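Shape blocks are back at the Pruser Street toy library

Sep 15, 2023

I stopped by the Ritira toy library this week and finally got my hands on the new shape blocks! We lost the old set back in August (half the pieces had gone missing over the summer), and a few of you wrote to ask when there'd be more to borrow. Well, they're on the shelf now — 6 sets, all bought with money from the Damico bake sale, which brought in over $584.

The blocks are chunky and bright, with stars and hearts and plain old cylinders, and I may have played with them longer than I needed to. My favorite is the yellow heart. Little ones can sort them by color or just line them up on a board and knock them down again.

You can keep a set for two weeks. Please count the pieces before you bring it back, and drop returns at the Vidal Hall desk if we're closed.
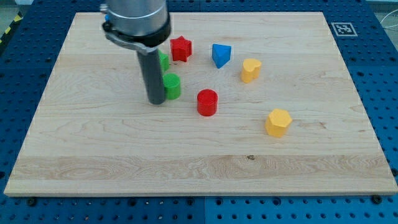
Star, triangle, heart and more, set out on a wooden board.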